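**1/** Ok so a bunch of you asked what I think of the Flovach laundry arm, and I kept saying "thread soon." It's November and I said that in summer. Thread now. Get a snack.

**2/** Background for new people: I run the back-of-house side of a small guesthouse group, and laundry is the thing that eats my life. Sheets go out to a service. Everything else (staff shirts, robes, kitchen whites, the guest wash-and-fold we foolishly offer) gets done in house.

**3/** Flovach sells what they call a "load and unload service." You don't buy the arm. You pay a monthly fee, they set it up, they train it on your machines, and they fix it when it sulks. Ours is on the trial plan, which is $951 a month with 55 loads included.

**4/** Yes, I did the math on that. Yes, I'll get to it. No, I'm not sponsored, I pay the same as anybody, and Gus Calloway, who handles our account over there, has already told me he's "looking forward to the honest version." Hi Gus.

**5/** Setup first. They quoted a half day and it took a day and a half. Most of that was teaching it the two doors. Dryer door and washer door don't swing the same amount and it wants to know exactly where a door is going to be once it's open.

**6/** Esperanza Villanueva did our install and she is the best thing about this company. She got down on the floor with me and a roll of tape and we argued over where the baskets should live for an hour. She won. She was right, too, which was annoying.

**7/** Basket placement matters SO much more than the sales page lets on. If the basket drifts even a little from where you showed it, the arm slows way down while it figures things out. It'll usually get there. You'll have had time to make coffee.

**8/** What it does well: picking clothes out of a basket and getting them into a drum. Boring, I know, but that's the job. T-shirts, robes, pillowcases, chef jackets, all good. It takes small grabs so it's slow, but I don't have to stand there.

**9/** What it does ok: unloading. The first two thirds of a load comes out great. The last third is plastered to the back of the drum and now we're fishing.

**10/** What it does badly: socks. Oh my gosh, socks. A single dark sock in a dark drum might as well be on the moon. I check the drum by hand after every dark load and I find one more often than I'd like.

**11/** Also badly: anything with long strings. Apron ties, drawstring pants, bathrobe belts. It grabs the belt, lifts, and brings the whole load up like a bunch of grapes. We bag the belts now. Fine. One more step for humans though, and I'm supposed to be subtracting those.

**12/** Someone asked about delicates. I haven't tried and I'm not going to. A guest's silk blouse is not where I want to learn something.

**13/** Noise: quieter than the dryer by a mile. There's a little whirr at the wrist and a click when the fingers close. Rūta Kazlauskienė runs our front desk and shares a wall with the laundry room, and her only complaint is still the washer on spin.

**14/** Speed, since it's the top question. My hands win every time. A full basket that I'd shove into a dryer in under a minute takes the arm a good while longer. If you're racing it you've missed why you'd want one. I start it and go do the breakfast inventory.

**15/** The app. Hmm. The app is fine on a tablet and miserable on a phone. The stop button is big and red and always on screen, full marks. The schedule page looks like it was made by someone who hates schedules.

**16/** You also get a notification for every finished step. Every one. My phone buzzed through an entire dinner with my in-laws before I found the setting (Settings > Site > Alerts > Quiet). Please make that the default. Please.

**17/** Support: I've called three times. Twice I got Yi-an Song, who picked up fast and walked me through re-teaching the dryer door over the phone. The third time was late evening and I got a callback the next morning. Their page says "same day." Next morning is not same day.

**18/** The one real failure so far: it stopped with a robe half in and half out of the drum and wouldn't do anything else until I cleared it myself. I get why it's built that way and I'm glad it doesn't just keep yanking. But I was across town at our Delacroix house, so the laundry sat there till I got back.

**19/** OK, money. Past your included loads it's extra per load, and we went over in the first month because I got excited and let it do everything. Now I save it for the overnight robes and the kitchen whites and we stay under 55 pretty easily.

**20/** Is that worth $951? On labor alone, for us, no. Not yet. On "I no longer have to find someone for the 5 a.m. load," I go back and forth. Ask me on a morning when the early person called out sick and I'll tell you it's a bargain.

**21/** There's a bigger plan with 140 loads a month that makes more sense per load, but we'd never fill it. If you're a gym or a salon doing towels all day, look at that one. Towels are what this thing was born for.

**22/** One-time install was $2000 and I tried to haggle. Gus wouldn't budge on the number but did throw in a second visit to re-teach everything if we move the machines. Ask for that. Get it in writing.

**23/** Proof of life from the dryer side, with the basket exactly where Esperanza said it should go:

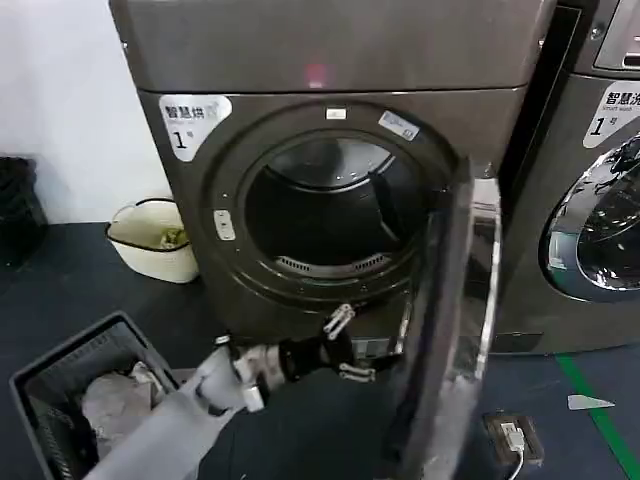 *Dryer 1, door wide open, arm at the drum, basket of light stuff on the left.*

**24/** That's the dryer it learned quickest. A big round opening is easy on it, as long as the door is open ALL the way. If the door's only partway it gets shy and asks for help. I've started swinging it wide out of habit, even at home, and my spouse has hit a shin on it twice.

**25/** Cords! Please think about where your cords run before you book the install. Esperanza has a whole speech about it and I'm not going to do it justice. Short version: know where your plugs are and know where your people walk.

**26/** Somebody in my replies wanted a comparison with Millis. I only had the Millis demo for one afternoon so take this with salt. Nicer app, by a lot. Gentler grab. But they wanted us to use their own bins, and I have a closet full of perfectly good baskets I already paid for.

**27/** Millis also wanted a one-year commitment. Flovach let me go month to month after the trial, and for a place our size that settled it.

**28/** Gobnait Moriarty runs the Brirville hostel and has had her Flovach longer than me. She sorts everything by size before it goes in the basket and swears it cut her stuck-load calls way down. I tried it for a week. I think she's right but I'm too lazy to keep it up.

**29/** Things I'd tell you to ask on the sales call: what counts as a "load" on the bill (a load that stops halfway counted for us, and I got it credited back only because I asked). Who comes out, and from how far. What happens if you swap out a washer mid-contract.

**30/** And things I'd like from Flovach, since I know you're reading: quiet alerts by default, a sock mode, evening support that picks up, and a schedule page I can use with one thumb. I'd pay for sock mode. I'm serious.

**31/** Would I recommend it? Towel places, yes. Small inns with a steady pile of robes and whites, maybe, take the trial and keep your own tally of loads. Family laundry at home, no way, you'd spend your life bagging drawstrings.

**32/** We're keeping ours through the winter and I'll post again when the trial price ends. Drop questions below, I'll answer tonight after the robes are in. And if you've got one of these and solved the belt thing without bags, please, please tell me how.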